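Zolik Drift Impact Vest review: a warm layer with a big promise
June 29, 2025

I have never been a fan of impact vests. They ride up when you paddle, they make popping up feel like doing burpees in a sleeping bag, and most of them are sold with a safety story that doesn't hold up once you read the small print. So when three people at my local break bought the Zolik Drift inside a month and started telling everyone it had changed their surfing, I figured it was time to spend my own money and find out what they were on about.

I wore it for 17 sessions. Most were at a slow, shoulder-high point where the worst that can happen is a lecture from a longboarder. Four were at a heavier beach break I drive to when the swell has some west in it.

Fit first. Zolik's size chart put me squarely in a medium, and the medium was too long in the body. Lying on the board, the front hem bunched right under my ribs, on the exact spot that takes all my weight. After an hour I had a red line there. I swapped it for a small, which the shop did without fuss, and the small is better in every way except getting it off. With cold hands the side zipper is a misery. The pull tab is a stub of cord with no knot in it, and twice I had to ask a stranger in the parking lot for help.

The pitch is that the foam is cut into narrow panels so it bends when you do. It does bend. Paddling in the small felt close to normal, and I stopped noticing it after the first few sessions. The armholes are generous and I got no rash under the arms, even on a three-hour day. I'll give them full credit for that.

Popping up is another matter. The chest panels are thick enough to lift you a little off the deck, and I was late to my feet on steeper waves for at least the first week. You adjust. I'm not sure you should have to, on something sold as "barely there."

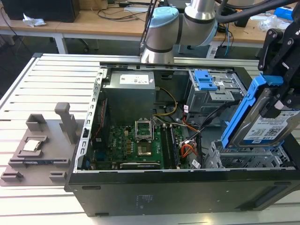

Then there's the flotation. The Drift is an impact vest and it isn't a certified life vest, and the tag inside the collar says so in letters you need good eyes to read. The product page is a lot less clear. It shows a surfer being worked by a very large wave and uses the word "confidence" more often than I'd like. Yes, it floats you up a bit quicker. At the beach break I took a set on the head and came up sooner than I expected to, or thought I did. I was also trying to duck under the next one at the time, and there the extra lift worked against me. If you surf places where you need to get under things, try one before you buy.

As for impact, I can only report on one real hit. My board came back at me on a closeout and the rail got me on the side, below the armpit. It hurt, and I had a bruise, but I kept surfing. Would it have been worse without the vest? Probably. I don't plan on repeating it bare-chested to check.

I asked Ji-hoon Song, who competes in the prone division at a couple of adaptive events each year and has gone through more vests than anyone I know, to take the Drift out for a few days. His view was kinder than mine on comfort and harsher on build. He surfs lying down the whole time, so front padding matters a great deal to him, and he thought the lower panels were the best he'd used for long heats. But he found the same trouble with the hem, and he pointed out that the stitching along the bottom seam was already lifting on my vest. I hadn't seen it. By session 14 I could fit a fingertip in there.

He still prefers his old Skolard, which has a front zip with a proper loop on it. I borrowed that one for an afternoon. It's stiffer and heavier, and it looks like something you'd wear to tow a boat, but I was in and out of it in seconds. The Jusonex people at our break swear by is softer than both – nice in small surf, though I wouldn't trust it for much beyond keeping the wind off.

Warmth, oddly, is where the Drift wins. Over a thin spring suit it kept me in the water 20 minutes longer than usual on cold mornings. If Zolik sold it as a warm, slightly padded layer for small to medium surf, I'd have little to complain about. It will be too hot by August, at least where I live.

I emailed Zolik about the seam. The answer came back nine days later and asked for photos, which I sent. I've had nothing since. The shop, Zamora, has offered to replace it, so buy from a store with a counter if you can.

Good: paddling freedom, warmth, no rash, lower front padding.
Bad: zipper pull, long body, seam coming up early, vague talk about safety.

Would I buy it again? At full price, no. In an end-of-season sale I'd think about it, in the smaller of my two sizes, and I'd tie my own loop on that zipper before I left the house.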